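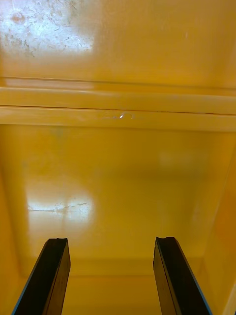 Gloss yellow, close up.

October, notebook, coatings bench. Started 7:40, coffee bad.

Subject for the month is still yellow. Drunon wants a yellow that stays yellow outdoors, costs what the old one cost, and contains none of the things that made the old one work. I have written that sentence at the top of three pages now and it has not improved.

Where we are: batch 311 is the organic pigment in the Flomura clear base, no extender. Color is right. Hiding is terrible. Over the black half of the drawdown card it goes the green of an old bruise at one coat, a slightly younger bruise at two, and you need a third before it passes for paint. Drunon's line does two coats. I asked whether it could do three and was told it could also do none.

Tried a white undercoat on half the panels. Hides beautifully, as you would if somebody else had done the work first. Cost goes up by a coat, so same argument, different can.

Gloss at 60 degrees: 87 on the flat steel panels, which I'd happily frame. Haven't measured the curved ones and don't intend to with that meter, it rocks. If anyone wants numbers on curves, the small-aperture head is in the drawer with the dead batteries.

Weathering cabinet: the Brovier panels have now had more than 4,000 hours and come out next. Going by eye through the door, the control has chalked and the two with the UV package have gone a bit warm, toward egg yolk. I like it. Drunon will not like it. Do not wipe them before the color reading – last time somebody polished the chalk off with a sleeve and we reported a miracle.

Orange peel. Back again on the vertical panels, fine on the horizontal ones. Viscosity was in range this morning at 20 C, but the booth was colder than the bench by lunch and I didn't recheck. Note to self, recheck. Second note to self, that is also the second note from last month.

Ó Gríofa sent the replacement dispersant, one can, label in the wrong units, no data sheet. Emailed. The auto-reply thanked me for my interest in adhesives. Can is on the quarantine shelf until I know what's in it.

To do:
- 312: same pigment, add a little opaque buff, see how dirty it gets
- strain everything, there were bits in the last one
- new drawdown cards, we're on the ones with the coffee ring
- ask Drunon what they mean by "cheerful" in the spec, and whether there's a tolerance on it

4:15, booth fan making the noise again. Sprayed the last two panels anyway. Leaving them flat overnight with the lid on.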